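Skunddale Workshop Notebook
Finishing Room

24/09/2021
Entry by: Solange Gilbert
Read and countersigned: Cyril Hebden

Subject: Cream spheres for the Bodin order, surface condition after second waxing

1. Purpose of the entry

The present entry records the state of the cream spheres at the close of the second waxing and sets out the work to be done before they are released to packing. It continues the entry on casting and sanding, to which colleagues are referred for the mould numbers and the filler mix. Those particulars are not repeated.

The order from Bodin is for 145 spheres in the large size, to be supplied in the colour entered in our shade book as Ivory 4. The client has asked for a matte surface that is pleasant to hold and does not show finger marks readily. The client has also asked that no piece be polished to a shine, as the first samples sent in April were judged too bright for the display cases in which the spheres will be placed.

2. Materials

The wax is the Clellinent soft paste, drawn from the tin opened for this order. The earlier tin has been set aside on the lower shelf and must not be mixed with the new one. Cloths are the plain cotton squares, washed without softener. Abrasive paper was limited to the finest grade held in the store, and was used on the join line only.

Mr Hebden has raised the matter of the cloths again. Several had been returned to the clean drawer with dried wax in the folds, and it is his view that the fine scratches found on some pieces come from this source and do not come from the paper. I share this view in part. The scratches on the pieces I examined run in short arcs, which would agree with a hand turning a cloth. However, two of the spheres from the same rack had not yet been waxed and carried similar marks, and the cloths cannot account for those. The question is left open until the next rack has been done with new cloths throughout.

3. Observations

The pieces were examined singly, at the window side and then under the bench lamp. The difference between the two positions is considerable. By daylight the surface reads as even, and the colour is close to the reference tile. Under the lamp, marks appear that could not be found at the window, and the upper part of each sphere, where the light falls most directly, shows them best. The underside tends to look warmer and a little darker, which should not be mistaken for a difference in the colour itself. Any piece suspected of being too yellow is to be turned over and looked at again before it is rejected.

The outline was satisfactory in every piece examined. No flat places were felt at the join, and the run of the curve was clean. The faults that remain are faults of surface only, and they are of three kinds, for which the following terms are to be used in the rack sheets:

Streak: a faint band left by the wax, usually removed by warming and wiping.
Scratch: a fine line in the surface, not removed by wiping.
Speckle: a very small spot, either in the wax or beneath it.

Colleagues have been writing "mark" for all three, and the sheets for the first rack are of little use as a result.

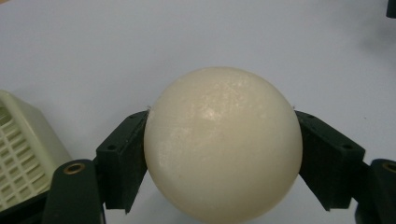
Fig. 1. Cream sphere, upper surface, with faint streaks, fine scratches and small speckles. Highlight above and left of centre.

The spread of light over the upper face is broad and soft, and this is the degree of sheen to be aimed at. A smaller and harder highlight would indicate that the wax has been worked too long. I would ask that the sheen be judged before the scratches are considered, as on the first rack several pieces were rubbed further in an attempt to lose the scratches and came up too bright. They had to be cut back and waxed afresh.

The speckles are the less serious matter. Where a speckle lies in the wax it will lift with a clean cloth. Where it lies beneath, it belongs to the casting, and Bodin has accepted a light speckle as part of the character of the material. The wording of the acceptance is in the order file, second sheet.

4. Trial of the revised method

A short trial was carried out on 11 spheres taken from the middle of the rack. The wax was applied thinly, left for 300 seconds by the bench timer, and wiped once in a single direction from pole to equator, the sphere then being turned and the wiping repeated until the whole had been covered. Circular rubbing was not permitted.

Streaks were fewer and easier to remove. Scratches were unchanged, as was to be expected. The method is slower than the former one, and Mr Hebden has noted that the loss of time will be felt if it is applied to the whole order. Against this, none of the trial pieces required a second wiping. I propose that the revised method be adopted for the remainder and that the position be looked at again when the next rack is complete.

5. Handling and storage

Spheres are to be kept on the felt rings when not in hand. Pieces at rest on the bare bench have picked up grit, and one was found against the leg of the vice, fortunately without damage. Contact should be made at the sides, level with the widest part, and the upper face left alone until the wax has hardened overnight.

The Gondameo boxes have been delivered and are in the passage. The inner collars are a close fit and may rub the wax at the equator. A single sphere has been placed in a box and will be left there over the weekend, to be examined on my return. Until the result is known no others are to be boxed.

6. Actions

S. Gilbert: new cotton squares to be cut and the clean drawer emptied. Rack sheet to be reprinted with the three terms shown as separate columns.

C. Hebden: second reference tile in Ivory 4, to be kept under the bench lamp. Letter to Bodin regarding the scratches, enclosing one typical piece and asking for a decision in writing.

Both: inspection of the unwaxed spheres for scratches before any further paste is applied.

Note added by C. Hebden: Agreed, save that I should prefer the trial piece in the Gondameo box to be turned once during the test, so that both collars are tried. I shall be in on Saturday morning and will do this myself. The tin of paste was found with its lid loose and has been closed.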